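The Thirty-Page Handshake

The rulebook at Keltuvville began as a single sheet taped to a door. By October it had 138 clauses, a table of contents and a clause about the table of contents.

Its subject is how a robot should pick things up. More exactly, it covers how a robot must pick things up in simulation before anyone in the building will let it pick things up for real. The policy is 1000 rendered attempts per task, with the furniture, colors and clutter shuffled between runs, and a written reason for every failure. "It slipped" was accepted as a reason until clause 41.

Muketti, which supplies the test scenes, takes the shuffling seriously. A machine that can handle a strip of wood against a plain gray background has proved very little, so the backgrounds come in lavender and pink, and the floor may well be cobblestone. Clause 12 requires at least 2 objects per scene that have nothing to do with the job. A gold bunny with a red ribbon counts as one.
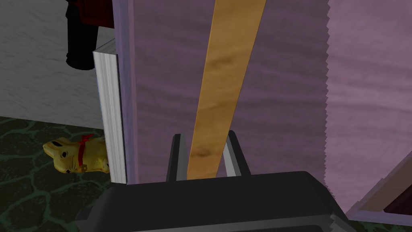 Natavura wrote in during the comment period to say that all this was decoration. Change the colors as often as you like, the letter argued, but if the friction numbers are wrong, you have only taught the robot to be confident in purple. It asked for a real-world check after each batch, with the same gripper, the same stock and a person standing next to the stop button.

The drafters took the point and, being drafters, gave it four sub-clauses. A pass in simulation now earns a task the label "ready to try," which replaced "ready." Grip force has to be logged along with the outcome. Anyone who changes a friction setting must write down the old value first, a rule whose origins everyone at Keltuvville declines to discuss.

Thambiah, a smaller shop that builds shelving, adopted the whole thing last spring and then spent a month crossing bits out. Its edition runs to nine pages. Of the 439 comments on the Keltuvville draft, the one from Thambiah was the shortest: could the clauses people use go at the front?

That request is still under review. It has been given a number.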